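Internet update, as promised, typed fast before my hotspot dies

So the library in Granside now lends out hotspots. Finally. I've been whining about this on here since March and I want to give credit where it's due, then I want to complain some more.

Quick background for anyone new. We live out past Ovholm, one road in, and the cable company stops at the feed store. Stops dead. The kids' school hands out laptops in the fall and then assigns homework that needs a connection every single night. My two have done math in the library parking lot with the dome light on. Plenty of families here do the same, you see the cars.

The lending program has 19 hotspots. For the whole district. I put my name down the first morning and was already number 67 on the list. Did the math on that and went and made coffee.

Anyway we got one last week, someone returned theirs early. It's fine! It's slow after supper when everybody's on, but fine. Video lessons load if only one kid is watching. Two kids, forget it. My oldest downloads hers at school now and saves the signal for her brother, which I didn't ask her to do.

The rules: you get it for 16 days, no renewing if there's a wait, and there's always a wait. So just as everyone gets teh hang of it, back it goes.
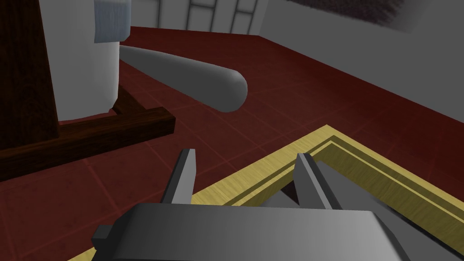 Marchand wrote back under my last post that I was being too easy on the school. Over in Cidirness they quit assigning online homework to anyone without service at home, period, and the teachers send a packet or load the files before the bell. Took one meeting. Why should a nine year old be on a waiting list to do spelling?

Fair point and I don't have a good answer. I did ask about packets once and was told they'd look into it. That was a while ago. Going to ask again, in writing this time.

Other stuff, quick. Somebody emailed about satellite. We priced it, the dish alone was more than our truck payment and there's trees on the south side. Maybe if they thin out the pines.

Phone as a hotspot works if you stand by the kitchen window. Eats the data plan in nearly 11 days though, then it crawls.

If your on the list and you're done early please please take it back early. Somebody's kid is waiting.

Down to one bar, posting this now. More when I hear from the school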